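4.2 Sorting with the Sirkaline kit

The Sirkaline two-arm kit is sold by Orard as ready for tabletop sorting "out of the box." We tested that claim with the vendor's own controller and left every setting at its default. Each trial asked the arms to move small drink containers into paper cups chosen by color. We ran 531 trials on one kit, so nothing below speaks to differences between units.

The brochure reports success over 2000 picks but does not say what counted as a success. We counted a trial only if the item ended up in the correct cup and the cup stayed upright. Under that rule, 143 trials failed. Most of the failures came at the release step, when the item met the rim. Orard's log marked many of these as complete, apparently on the strength of the gripper having opened.

Figure 4 shows a trial under way, with a small can held on its side between the blue fingers and a bottle with a red cap in the gray cup.

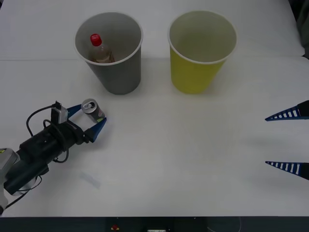

Figure 4. Sorting trial with the gray and yellow cups.

A can held this way has to be turned before it will fit, and the manual treats that turn as a solved problem. Our results give little reason to agree. Rawashdeh and Mwakalinga raised a similar complaint about the Fivavby controller, which also scored its own work. We would want the log checked against an outside observer before quoting any vendor rate, including the one on Orard's front page.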